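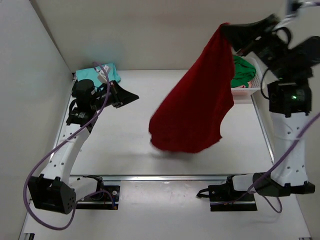

Gikness Folding Faults, README

Release of 18 December 2019

Welcome! Most folding datasets keep the runs that went well and bin the rest. We kept the rest. Gikness Folding Faults is a set of two-armed garment folding runs where something went wrong, with the logs, the joint readings and our own notes on what we think happened. If you have ever had an arm stop dead halfway through a shirt and wondered why, we made this for you (and for us, because we were getting very tired of guessing).

What's in it

2000 runs altogether. 973 of them contain at least one fault, and the others are clean runs on the same cell so you have something to compare against. Each run has its own folder:

notes.txt: what the operator wrote down, spelling mistakes and all
joints.csv: position, speed and motor current for both arms
events.csv: fault code, time and which arm
video: fixed camera, no sound

The fault we care about most

We call it the Kerkovetti stall, after the controller build it first turned up in. One arm lifts a garment high by a corner, the wrist gets near the top of its reach, and the cable on that side pulls tight. The controller sees the extra current, reads it as a heavy load and pushes harder. A moment later the joint trips and the arm goes limp. It drops, cloth and all, and on a bad day it comes down on the front rail.

We found it in June and spent far too long blaming the motors. The motors were fine! It was the cable loop. Too short and it snags at full height; too long and it droops into the work and gets caught under the cloth when both grippers come down to hold the sides for a fold. Both kinds are in the data, marked cable_short and cable_long. The second is sneakier, as the arm carries on quite happily until it tries to lift away, and then the garment comes with it and you lose the fold you just made.

Other fault labels

slip: cloth leaves the gripper during a lift
double_pick: two layers or two garments picked up together
late_release: gripper opens after the arm has started to move off
cross: both arms ask for the same bit of space
unknown: 17 runs we still can't explain. Please have a go at these, we would love to hear from you.

Safety

Please read this bit before copying our setup. A limp arm falls faster than you think. Keep your hands out of the cell until both arms are parked and the power is off at the wall. A green light on the wrist only means the wrist has power, so don't treat it as an all-clear. After any stall, check the cable by hand along its full length before you start again. Three of our worst runs were restarts where we skipped that.

Known problems

Fault times in the first 100 runs come from the old Ruchti logger and can lag behind the video. We have left them as they were. The left and right labels are swapped in a few early notes files; events.csv has them the right way round.

Getting started

Unpack the archive, then run the Bisov viewer and point it at any run folder. It plays the video next to the current plot, and seeing the spike arrive just before the drop is really quite something.

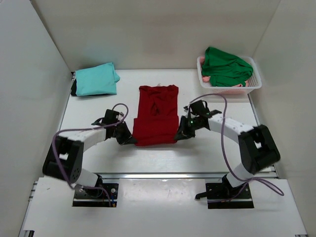 Start with the cable_short runs if you are new to this, since the spike is easy to spot there. Then try telling cable_long from slip using the current alone. We still get that one wrong fairly often, and a fix for the viewer's zoom is on the list for the next release.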